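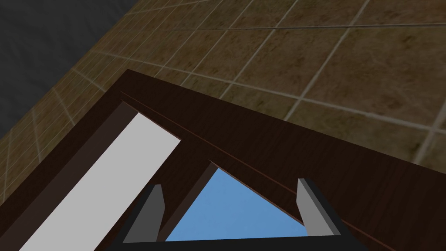 1/ Went to the open day at Baredach on 5/31/22. Posting my notes before I lose them. It's mostly about the simulation demo, which is where I spent my time.

2/ Baredach is in the old Trinotel building in Sulluvska, the one that went up in 2008. Parking is in back. Sign-in was a sheet of paper and a sticker.

3/ The first stop was a talk on how they train the arms. Most of the practice runs happen on a computer. They build a room, put furniture in it, change the furniture, and run the same task again.

4/ Their simulator is called Nogueira. It was up on a big screen and you could ask the operator to pause it. The view is from close to the gripper, so you get two gray fingers at the bottom and whatever they're pointed at.

5/ It takes a while to get used to that view. With dark wood furniture and a tan tile surface behind it, everything is tilted and you have to work out which way is up. I asked for a pause and still needed a minute to sort out the top of the thing from the opening under it.

6/ The wood grain and the tiles have more detail than I expected. The light is very even, though, and there are no strong shadows. I asked if that matters. The operator said they vary the lighting in other sets and that this one was kept simple for visitors.

7/ They queue 200 runs overnight and check the failures in the morning. A common one is a finger catching on the edge of an opening on the way in. On a computer you reset and go again. On a real arm you stop and look for damage.

8/ Second stop was the real arms. They have two, behind a clear screen. One was running a pick and place loop with plastic cups. The other was off while I was there.

9/ Q&A was short. Someone asked how much carries over from the simulator to the real arm. The answer was "some tasks well, some badly," and drawers were on the bad list. Friction is hard to get right, they said.

10/ Coffee was fine. The next open day is in January. If you go, do the simulator first, the line gets long after lunch.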